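Reach and retrieve: writing house rules for a simulated arm
Speaker notes, afternoon slot, 4 sections plus questions

Opening

Hello everyone, thanks for staying on past the biscuits. I look after the test rules at Zindoso, so I'm the person who sends your results back with a note in the margin. Sorry about that! Today I want to go through the rulebook for our shelf tasks on Skaltik, which is our simulated bench, and be frank about which rules earn their keep.

(Ask for hands up: who has a written definition of "done" for their pick tasks? Wait. Let the silence do its work.)

We didn't have one either until January. We'd been through 466 runs before two of us compared notes and found we'd been marking the same thing differently. I was passing anything where the fingers ended up round the object. My colleague wanted it lifted clear and held. Both perfectly sensible, and our numbers were no use to anyone.

Section 1: the approach

So, approach rules first. Ours says the fingers must be open before the tips reach the front edge of the shelf, and the wrist stays outside until the path in has been checked against the posts. The posts are what catch people out. You plan for the cup, you've got a lovely line to the cup, and you've forgotten there's furniture round it.
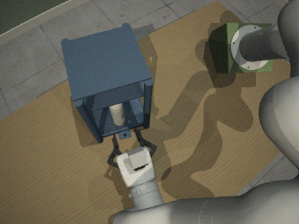

The other half of the approach rule is speed. We cap it by zone, with a slow zone that begins a hand's width out from any opening. Yes, in simulation too. I get grumbles about this every single time (it's only pixels, why can't it go fast?) and my answer is that habits travel. If your simulated run barges in at full tilt, somebody will copy those settings on to the real arm one evening when they're tired.

Pause here for the Moriarty question. Someone always asks why we don't just use the Moriarty checklist. Short answer: we borrowed the bits on zones and left the bits on fencing for the hardware team.

Section 2: what counts as a grasp

Right, this is the one people argue over. Our wording now is: the object is between the fingers, both fingers are touching it, and it stays that way through the hold period. Near doesn't count. Beside a finger doesn't count. I know how it feels when the tip is nearly there, I've sat through plenty of those, and it still goes down as no grasp.

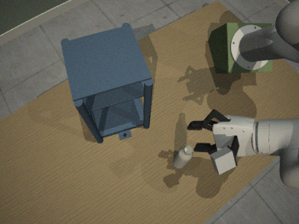
We also ask for two camera views on anything disputed, because a single angle will flatter you terribly. Shadows are part of it. A long shadow across the table can make an object look taller or nearer than it is, and I've had reviewers swear blind about a contact when they were looking at a dark patch on the wood. Check the contact log first, then the pictures. Please write down which views you used, too.

Section 3: logging and resets

Keep this bit brisk, it's after lunch.

Every run gets a start state, an end state and a reason code. Failed runs are kept. We set aside 242 runs for the last review and 220 of them had a usable reason code, which I was chuffed with, but the remainder all said "other" and I'm coming for you.

Resets: the object goes back to a listed start pose, and nobody nudges it afterwards to be kind to the planner. If you change the lighting, that's a new test condition and gets a new label.

Section 4: changing the rules

Rules get changed between batches, never in the middle of one. The Mallero project learnt that the hard way and had to mark a whole batch again.

Leave the wording for the grasp rule up on screen during questions, and remember to repeat each question into the microphone.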